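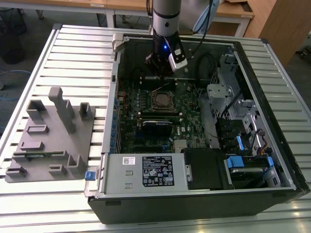
Fig. 1. Disassembly cell: arm and gripper over an open desktop tower, with the printed fixture plate on the left.

19 March 2021
Notes by Tudur Phillips, Automation Planning, Unit 6

Unit 6. Planning the purchase of a small robot cell

These notes go with the lecture on equipment budgets. Please read them before the exercise session, and bring your own budget sheet from Unit 5.

1. The case

We use one case during the whole unit. Sisorent is a company in Cemarville which receives old office computers and takes out the parts that can be sold again. The work is done by hand at present. The company wants to buy one robot cell and use it for desktop towers only. Heledd Meredith, who plans the equipment there, has agreed that we use her planning questions. The prices are left out, and you will put in your own from the quotations in the course folder.

2. Begin with the work, and after it the arm

Many students open the catalog first and choose the arm. I ask you to do it in the other order. Write down which parts must come out, how they are held, and from which direction a gripper can reach them. In Fig. 1 the tower lies on its side and the side panel is off, so the arm can come in from above. The hard drive sits in a metal cage and is held with two blue plastic clips. A memory slot runs across the motherboard, and a graphics card is in an expansion slot below it. These are three different ways of holding a part, and each of them can ask for a different finger shape or a different movement.

Look also at the cables. There are black cables near the drive cage, together with an orange and yellow bundle. A soft cable has no fixed position, and a program that is taught on one tower may not work on the next. When you make the budget, put the cables on their own line. For each cable, decide if a person will unplug it before the tower goes to the cell or if the cell must do it. The first choice costs labor every day. The second costs engineering hours at the start, and usually more than the supplier says.

3. The lines of the budget

Please use these lines, in this order, so that I can compare your sheets.

Arm and controller. Take the quotation from Drotel. Check that the reach covers the complete tower and also the place where the parts are put down.

Gripper and fingers. Count spare fingers as consumables. Do not hide them in the price of the gripper.

Sensors at the wrist. In the figure there is a module mounted on the side of the gripper. Write the price of the bracket, the cable and the calibration time together with the sensor.

Table and frame. Slotted aluminum is easy to change later, but it must be fixed well to the floor.

Fixtures. The gray plate on the left was 3D-printed and has many raised holders and slots. Printed fixtures are cheap in material. They are not cheap in design hours, and a new shape of part often needs a new plate. In our case we allow 37 hours of design for the first version and 18 hours for each revision.

Software. The Bellis license is paid every year. Students forget the second year very often.

Safety. Include the risk assessment and the guarding, even when the supplier calls the arm collaborative.

Training and installation. Two operators, and one person who can replace them.

4. Volume

Sisorent expects 600 towers in a month. Calculate first how many minutes the cell has for one tower if it works one shift, and compare this with the time in the quotation. The time in a quotation is normally for one clean model of computer. Real deliveries are mixed. I suggest that you make the calculation once with a single model and once with a mixed delivery, and show both results to the person who signs.

5. Timing

The company would like to order in October. Go backward from this month and mark when the trial must be finished, when the quotations lose their validity, and when the electrical work in the room has to be asked for. The trial should use towers from the company's own stock and not samples brought by the supplier.

6. For the exercise session

Prepare one page with your budget lines and one paragraph about the line you trust least. Explain what information would make you more sure about it, and how much you would pay to get this information before the order. Groups of 2 are allowed. If your arm is different from the Drotel quotation, attach the data sheet.

Automation Planning, course handouts. Questions to Tudur Phillips after the lecture or through the course page. © Tudur Phillips. Back to top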